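14 January 2018

So the ducted heating saga is finally over, and I promised a few of you I'd write it up once the last invoice was paid. Grab a cuppa, it's a long one!

For anyone new, our place came with a gas ducted system that was old when we moved in and properly ancient by last August. It would roar like a jet for ten minutes, blow dust at everybody, then sulk for an hour. The back bedroom never got warm at all. I was going to bed in a beanie and two pairs of socks, and the gas bill for that quarter was $886, which I paid with gritted teeth and a lot of muttering.

I rang three companies. The first never turned up. The second wanted to put in the same thing again, only bigger (and dearer). The third was Fletcher Te Moana, who does installs for Lendia, and he spent most of his first visit lying on his back under the house with a torch. He came out covered in cobwebs and told me two of the duct joins had come apart completely. We'd been heating the dirt under the laundry. For years, probably!

He could have just fixed the ducts, and he did quote me for that: $516, very fair. But the heater itself was still a dinosaur, and I'd already fallen down the reverse cycle rabbit hole by then. I had a spreadsheet. My sister stopped answering my texts.
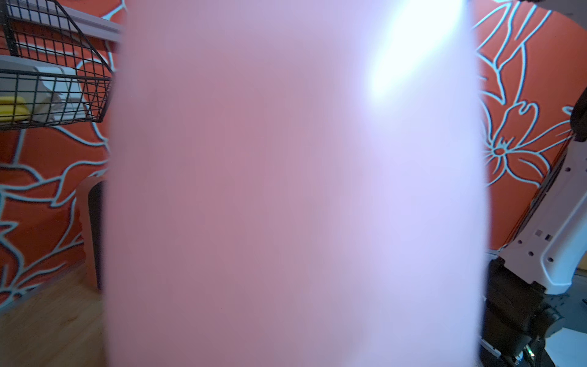

In the end we went with two split systems, a Coneo in the living room and a smaller one up the hallway end so the bedrooms get a look-in. I did like the Cokmont as well, but the outdoor unit was a big brute of a thing and would have sat right under the neighbours' kitchen window. They're lovely people and I'd like to keep it that way.

Getting them in took a day and a half, mostly because the switchboard needed a new circuit and the sparky had to come back with a part. I'd set aside an extra $1,000 for surprises and the switchboard ate nearly all of it, so if you're doing this in an older house, please get someone to look at the board before you sign anything.

We've only used them for cooling so far, obviously, and they've been brilliant. I leave the living room one on 25 with the ceiling fan going and it's perfectly comfy, even on those sticky nights when the breeze never shows up. You can hardly hear it over the telly. The remote has far too many buttons and I've used three of them.

Still to do: patch the old floor vents. The dog keeps dropping his ball down the one near the front door and then staring at me. I've got some offcuts in the shed that might match the boards, and if they don't, there's always a rug.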